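Gripper project notebook, student robotics course
Entry: 14 July 2024
Written up by Hằng Hà

Carrying on from the last entry, where we had the arm homing properly and the wrist camera streaming without dropping out. Today's plan was to work on the white half piece. The full round shapes are more or less done. The half piece is harder for us because it has one curved side and one flat side, and the code we wrote for the round ones assumes the object looks the same from every direction.

Setup is the same as before: green cloth over the table, one object on it at a time, lamp on. I put the wrist camera back to manual exposure, because on auto it kept shifting whenever the dark fingers moved in view and the mask shifted with it. The value is in the settings file under "cloth". Please don't save over it. If you want to try something else, make a copy.

Names, so we all use the same ones. Gustavum is the vision script, Foslow is the motion script. Some of the older notes call both of them Gustavum, and I've started fixing that but haven't got to the November pages yet.

First job was grasp direction. The question from last time was whether to close with one finger on the flat side and one on the curve, or turn the wrist and take it by the two ends. We went with flat and curve for now, since it's the shorter distance and doesn't need the jaws as wide.

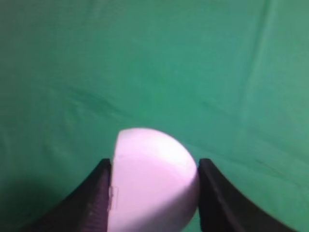

Wrist camera, half piece held with the flat side against the left finger.

Notes on this grasp:

The flat side gives the left finger a proper surface to sit on. The right finger only has the curve to press against, so I expect that is where any slipping will start. Worth watching the right side when we speed things up.

The top of the piece sticks up past the fingertips in the camera view. Foslow takes fingertip height as the top of the object when it plans the lift, so that number is wrong for this shape. Added an offset. It's a fixed number for the moment and should really come from the vision side.

Closing force: left it at the low setting. I don't want to go up until we have decided what the limit is for this material. Somebody wrote "medium is fine" in the margin of the last entry with no initials and no numbers. Please put both.

We did 15 tries with the piece in the same starting position and 8 were good by our rule (lifted, held, put back down inside the marked distance). Most of the bad ones were the piece turning as the fingers closed. In 2 of them the fingers stopped early because I had left the old width limit in, so those are my fault and not the grasp. I've kept them in the log with a comment — we agreed not to delete runs.

Second job was finding which way the flat side points. Gustavum gets the outline easily enough, since white on green is about as simple as it gets. The trouble is the shadow. With the lamp where it is, the shadow has a hard edge and follows the shape of the piece, and when the threshold is loose the script joins the two together and puts the center too far over to the shadow side.

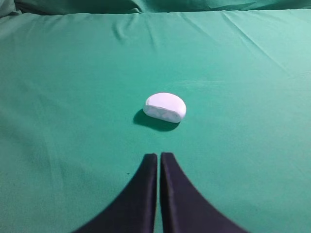

Half piece on the cloth with the rough flat face toward the gripper. Shadow mostly to the left.

Two things we could use here. The dome is smooth and the flat face is bumpy and a bit grayer, so a simple texture check over the lower part of the outline might be enough to say "flat side toward us". I tried a rough version on saved frames and it got the direction right when the face was in view. It has no way of telling when the face is turned away, so it needs a "don't know" answer instead of guessing.

The other is color. The shadow is still green, only much darker, so splitting on hue before brightness ought to drop it. Not tried yet.

The wrinkles in the cloth haven't caused trouble with the mask. There was also a small dark speck to the left of the fingers that I thought might get picked up, but it is far below the minimum size. I'd still like the cloth brushed before the next set of runs.

Discussion at the end about moving the lamp. Antunes wants it more overhead so the shadow gets smaller. I would keep it where it is and fix the script, as we don't get to choose the lighting at the course demo. Left open.

To do:
Hue split in Gustavum, test on saved frames first
Replace the fixed height offset in Foslow
Take out the old width limit everywhere, not only in the main file
Try the end-to-end grasp, same number of tries, same low force
Copy the logs to the Dondholm folder and check they open

Arm parked and powered down, cloth left on the table. The settings file is backed up under today's date.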